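Wastura Tenant Help Desk
Drustbridge Building, shared kitchen
Ticket 300: Air fryer stops partway through cooking
Status: Open, waiting on tenant
Category: Small appliances

The air fryer on the round table shuts off before the timer runs out. It has happened with frozen fries and with chicken. The table is also hard to work at right now, and I've put both problems in one ticket.

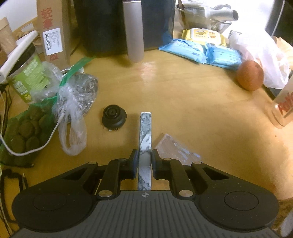

Submitted by Evelien Vermeulen | Thursday, 7:40 a.m. | via Vusex web form

I set it to 200 degrees for 16 minutes. The fan stopped partway and the food was only warm. I left it for a while, turned the timer again and it ran normally to the end. It did the same thing the next evening.

What I've tried so far:
- Pushed the basket in until it clicked. No change.
- Emptied the crumbs from the basket. No change.
- Ran it empty at a lower setting. It finished.

The cardboard box with the red Chinese printing stays beside it, and there are food packages on the table that I've been working around. I also don't know who owns the long grey-and-white marble-patterned piece or the round black cap. I don't think either one goes with the fryer, but I'd like to know before I move them.

Update, 12:15 p.m.

Went down at lunch to check the controls. Both knobs are on the front of the fryer, one above the other, and neither feels loose, so the small black knob-like part lying on the table isn't from there. The plastic-wrapped packages are still on top of the fryer. Leaving the table as it is until I hear back. 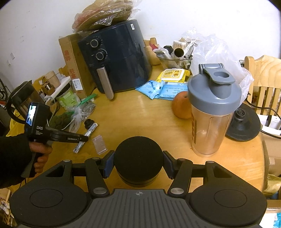

Bram De Graaf replied at 1:05 p.m.

Thanks for the details. Please take everything off the top of the fryer before you use it again, and slide it forward so the back is well clear of the wall. Anything stored beside it should be moved too. If the vent is blocked, the unit can overheat and the cut-out will stop it. That would fit with it starting again once it has had time to cool.

Next, unplug it and let it sit for 20 minutes. Plug it straight into the wall and repeat the same setting that failed. Don't run it from a power strip.

The loose parts can go in the lost and found tray by the sink. Mertens handles repairs for this building, and I'll book them if the fryer still stops with space on all sides.

Evelien Vermeulen, 1:30 p.m.

OK. I'll do the test tonight. The kettle is on the left side of the table and the power strip is behind it. I'll shift the kettle to the counter while I'm at it, and the wipes and the pear can go on the shelf. The glass bowl of utensils will need a new spot if the fryer is coming forward.

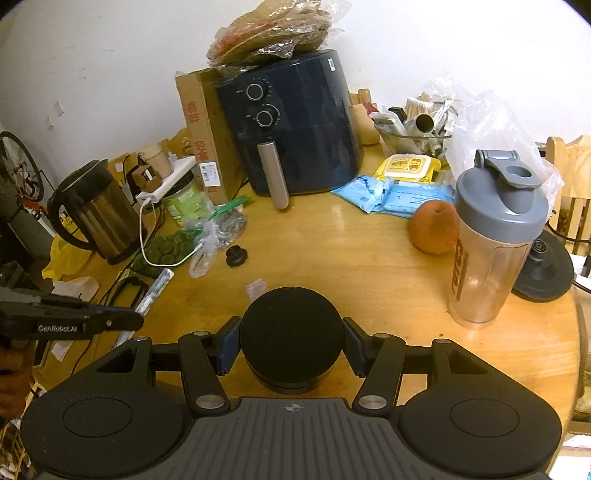 Can I put the packages back on top once the fryer has cooled down?

Please keep them in the cupboard, even when the fryer is off. Someone else may switch it on without clearing it first.

Internal note: hold the Mertens booking until the test result is in. If it fails again, tag the fryer out of service and add the time it stopped to the ticket.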